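Section 4: Setting up the Brellari rain gauge

Read this section before going outside. It is easier to read indoors, and the wind has less chance of taking it.

4.1 Choosing a spot

1. Pick open ground, well away from walls, fences and trees. A gauge under a sycamore measures the sycamore.
2. Check that no sprinkler reaches the spot. One Omov customer reported 394 mm for September and was very proud of it until his neighbour went on holiday.
3. Push the ground spike in until the collar touches the soil. Do not use a mallet on the funnel.

Note: Roof mounting is possible with the Muvau bracket (sold separately). Read the bracket's own leaflet first, and think about whether you will want to climb up there every autumn to remove leaves.

4.2 Levelling

4. Look at the bubble on the rim. Turn the three feet until it sits inside the ring.
5. Tighten the lock nuts by hand, then look at the bubble again. It will have moved. Repeat step 4.

CAUTION: Remove the foam wedge from under the tipping bucket before fitting the funnel. With the wedge in place the gauge will report a drought, whatever is running down your neck.

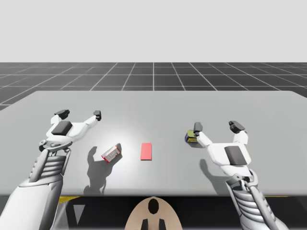 Fig. 6. Two white arms over a light grey table (computer rendering).

4.3 Pairing with the indoor display

6. Fit the batteries in the gauge first and the display second. Doing it the other way round is harmless but adds a long and dull wait.
7. Hold the SET button until the raindrop flashes, then let go.
8. Enter the station code. The factory setting is 2801. If you have joined the Suksawat network, use the code in your welcome letter.
9. Tip the bucket once with a finger. The display should show a small amount of rain. Press CLEAR, or your records will begin with a shower that only you remember.

Note: The display updates every minute or so. Tapping the glass does nothing, though most owners seem to find it helpful - carry on if you like.

4.4 Frost

10. When a hard frost is forecast, lift off the funnel and bring it in. Ice in the spout can split it, and the guarantee does not cover winter.
11. Snow is counted when it melts. Please do not speed this up with a kettle.

Text: Takeshi Hattori. Revised Tuesday, October 14, 2025.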